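Reference > Household and Interiors > Floor Coverings > Bordered mats

Bordered mat

A bordered mat is a floor covering in which a plain or lightly patterned central area, known as the field, is enclosed by one or more bands of a different colour. The form is found in woven, tufted, felted and printed goods, and in sizes from the doorstep mat to the large square used beneath a dining table. It is distinguished from the fitted carpet by its finished edge, and from the runner by its proportions, which are usually square or nearly so.

Terms

The parts of a bordered mat are named from the middle outwards. The field is the central area. The main border is the widest of the surrounding bands and normally carries the strongest colour. Outside it may lie one or more guard bands, which are narrow and often grey, brown or black. A single contrasting line at the outer limit of a guard band is called a fillet in the older trade lists and a pinstripe in most modern ones. The edge itself may be bound with tape, oversewn, or turned under and glued.

In the Studum catalogue, which many dealers still follow, the word "rug" is kept for pile goods and "mat" for everything flat. The distinction is not observed in general speech.

History

Bordered mats were made at Grinthorpe from locally spun wool, at first as a winter occupation and later in workshops. Early pieces had a narrow border, often in the same wool as the field but dyed darker. The wide border came into use when the workshops began to buy coloured yarn in bulk, and it was found that a broad outer band hid the marks left by shoes and chair legs.

The Wragg works, which took over several of the Grinthorpe looms, introduced a standard range of squares. Its pattern book listed 747 designs, of which the greater number differed only in the colour of the border. Production at Kostness began later and was confined to flat-woven mats with a pale field. The Kostness squares were the first in the district to be sold with a printed edge line, a cheaper substitute for the woven fillet.

The designer Fotis Economou, who worked at Wragg and afterwards at Kostness, set down the proportions still used by many makers. In his notes the main border takes up roughly a sixth of the full width on each side, and the guard band is never more than a quarter as wide as the border.

Colour

Warm borders with a pale field form the largest group. Rust, brick and burnt orange were favoured for halls and living rooms, while blue and green borders were sold chiefly for bedrooms. A grey guard band was commonly placed outside a warm border to soften the change between the mat and a dark floor.

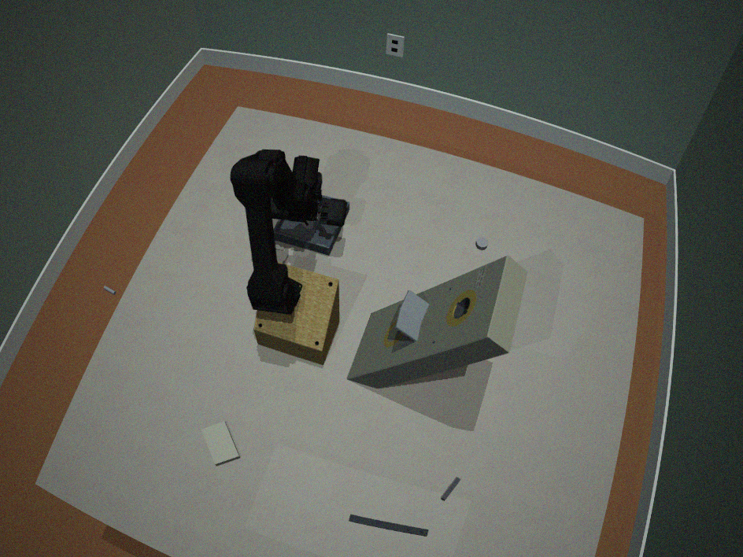

Pale fields show soiling sooner than dark ones, and makers have generally advised that such mats be turned by a quarter every March so that wear is spread evenly. Square mats may be turned in this way without altering the look of a room. Oblong mats can only be reversed end to end.

Care

Flat mats should be swept along the line of the weave. Woollen pieces are best cleaned with cool water and a mild soap, and dried flat. An edge that has begun to curl may be pressed under a damp cloth, although bound edges sometimes need to be unpicked and sewn again.

See also: Doormat; Flatweave; Hearth rug; Runner

Last updated: 13 September 2024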